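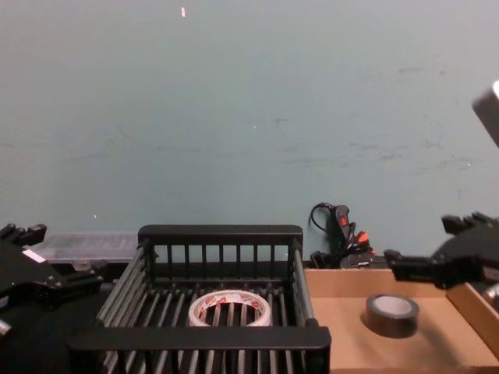

Walter Montoya
Use melamine sponge, but only with water and very light hand. I rubbed too hard in August and now my matte wall has shiny spots.

Lucrezia Amato
How to remove gray rub marks from a matte painted wall behind a work surface? The dish rack touches it when I push it back. I tried a damp cloth — the marks only became wider.

Yu-ting Kwok
Try one drop of dish soap in warm water, soft cloth, and dab. Test a small corner first. After this, keep the rack 3 inches from the wall.

Sum-yee Peng
I just painted again. Two coats, finished in 90 minutes.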